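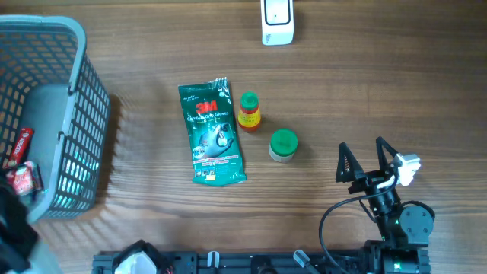

TUSLOW, August

Home News Stores Procedures Back Issues Contact

4 min read

Mixed Small Goods: Revised Basket Procedure

The site stores group at Doolan has revised the procedure for packing mixed small goods into open baskets. The change covers the sets sent to field cabins and shared desks, where work gloves, tissues, coffee sachets, drinks and small jars travel together in one container. It does not cover first-aid stock or tools, which stay on their own sheets.

The old procedure dates from when the sets were packed in cardboard trays. It assumed solid walls and a flat lid. The mesh baskets now in use have neither, and the packing order was never rewritten to suit them. In the last count period the stores group issued 462 baskets and logged 151 faults against them. Most of the faults were minor. The largest group was slim items that had worked partway through the wall openings in transit, followed by jars found on their sides and soft packs crushed under rigid ones.

"The trays forgave a lot," said Giuliana Muñoz, who wrote the new sheet. "You could put a sachet anywhere and it would be there when you opened the lid."

Under the revised procedure every set is laid out on the table before anything goes into the basket. The basket stands at the packer's left with its long side toward the goods. Flat packages are placed face up so the printed name can be checked against the sheet. Upright items go to the right of the flat ones, lids up. Spacing is left to the packer, but overlaps should be cleared before the check is signed.

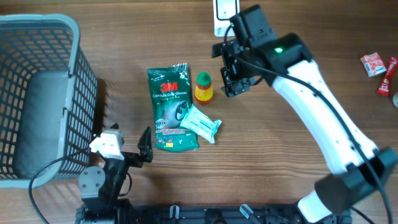

Layout table: 3M Comfort Grip Gloves in the center, a small white-and-light-blue packet overlapping the lower right edge, green-capped bottle to the right.

Overlaps matter mainly for the count. A thin packet resting on a larger one is easily read as part of it, and two of the faults traced back to packers were of this kind. In both cases the sheet showed the set complete, and the missing piece was found on the table at the end of the shift. The check is made from directly above, once, and initialed. If an item is moved afterward, the check is repeated from the beginning.

Items are now grouped in four classes. Class A is flat and flexible: glove packages, snack bags, wrapped packets. Class B is slim and stiff enough to travel endwise, which in practice means stick sachets and tubes. Class C is rigid with a lid. Class D is drinks in cartons. Tissue packs were placed in Class A after some discussion; they are thicker than the other items there but compress in the same way.
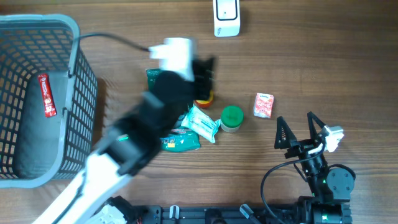

Loading order has been changed more than anything else on the sheet. Class B goes in first and lies flat on the basket floor, parallel to the nearest wall. Class A follows, then C, then D. A slim red stick packet on the gray floor of the basket, close to the right inner wall, is in the correct position for a first item. The green-lidded jar, the teal green snack bag and the pink and white juice box are on the table, with the juice box set apart to the right, where Class D should be.

The stores group tried the reverse order for a short time, with jars first as ballast. It made a steadier basket and a slower one. Packers had to work the sachets down between the jars by hand, and unpacking at the cabin end took longer because the sachets could not be seen from above. Shona Costigan, who handles returns at the Skomelska depot, asked for the trial to be stopped after the second delivery.

Her other request, a liner sheet for the basket floor, has not been adopted. A liner closes the openings in the base but does nothing for the walls, and it has to be removed and flattened at every return. The question will be looked at again if floor losses show up separately in the log. At present they are recorded together with wall losses under a single code, and the code list cannot be changed until the Nillow stock system is updated.

Labels should face up wherever the shape of the item allows. For stick sachets this means the brand name is readable along the full length. Where a sachet and a soft pack are laid out together, the sachet is moved clear 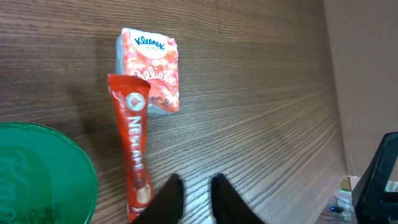 before the check, and the two are ticked on separate lines. The combined line "sachet/tissue" has been removed from the sheet. Copies of the old version should be recycled, including the laminated ones at the packing benches.

Crimped ends need no special treatment. Creased wrappers are accepted if the seal is intact. A lid that turns freely is a reject, and the jar goes to the quarantine shelf with the set number written on a tag.

The target for the next count period is 50 logged faults or fewer. Stores holds 3,000 printed copies of the new sheet, and benches can draw them in pads from the Tuslow counter. Corrections to the class list should go to Giuliana Muñoz in writing, with the item name as it appears on the package.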